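4. Showing the task by hand

4.1 Why we gave up on the joystick

I'll start with the bit that went badly, as it explains most of the choices that follow. Our first plan was to teach the arm by remote control. Jocelyn Macapagal had written a very decent teleoperation setup for an earlier project (we called it Stetden, and the name has stuck to the code ever since), so all we had to do was sit people down at the desk, give them the controller and let them fold cloths. How hard could it be?

Quite hard! Folding a cloth means pinching a corner, feeling it slip a little, pinching again and carrying it across before it droops. Through the controller, our people did each of those as a separate act, with a pause in between while they worked out where the fingers were. A fold that takes 7 seconds by hand took 60 by remote control, and the recordings were full of little hesitations that the trained policy then copied faithfully. We watched the arm hover over a corner, back off and hover again, exactly like a nervous beginner.

So we moved to hand-held grippers. The person holds the tool, does the job with it, and the arm learns from what the tool recorded. There's no arm in the loop at all while the showing is going on, and you can tell by how people stand. They lean in and get on with it.

4.2 The people and the sessions

We had 15 demonstrators, none of whom had used a gripper of this sort before. Danilo Marquez ran the sessions and kept the instructions as short as he could: hold it as you like, keep the fingers where you can see them, and if you drop something, pick it up and carry on. I was against that last rule at first — I wanted clean takes only — but Danilo argued that a robot which has never seen a dropped cloth won't know what to do with one, and he won me round after a look at the early results in Section 5.

Each person did 4 tasks, always in the same order, starting with a single cloth folded in half and ending with the cloth packed into a pouch. Practice attempts were thrown away. We let people decide for themselves when they'd had enough practice, which I'd do differently next time, as the confident ones stopped far too early and their first few recorded takes look a good deal like practice to me.

4.3 Working with two grippers

Most of the folding needs both hands, so we used the grippers in pairs. I'd expected trouble with this, mainly that people would knock the tools together or let one hand go idle. The knocking did happen, mostly in the pouch task, where both sets of fingers want to be in the same small space. Letting one hand go idle was rarer than I'd feared. What we saw a lot of was one hand holding the cloth still while the other did the moving, and the hands swapping roles halfway through a fold without the person seeming to notice. 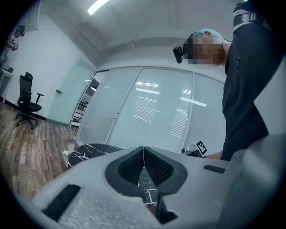
Figure 3. A demonstrator leaning over a hand-held gripper, with a second device bearing a square black-and-white marker beside the forearm.

That swapping matters for training. Our first version of the policy, Osar, treated the left and right hands as having fixed jobs, and it came unstuck whenever the cloth landed the wrong way round. The second version, Retus, makes no such assumption and simply takes the two finger paths together, along with how far each pair of fingers is open. It needed longer to train, but it coped far better with a skewed cloth, and I'd not go back.

One more thing on timing. The two recordings in a pair have to line up, and ours drifted apart over a long session. Jocelyn's fix was to have people tap the fingers together at the start and end of each take, so that we could match the taps afterwards — a bit old-fashioned, but it worked on every pair we kept. The matching script is in the Evangelista folder of the code release, together with the list of takes we left out and why.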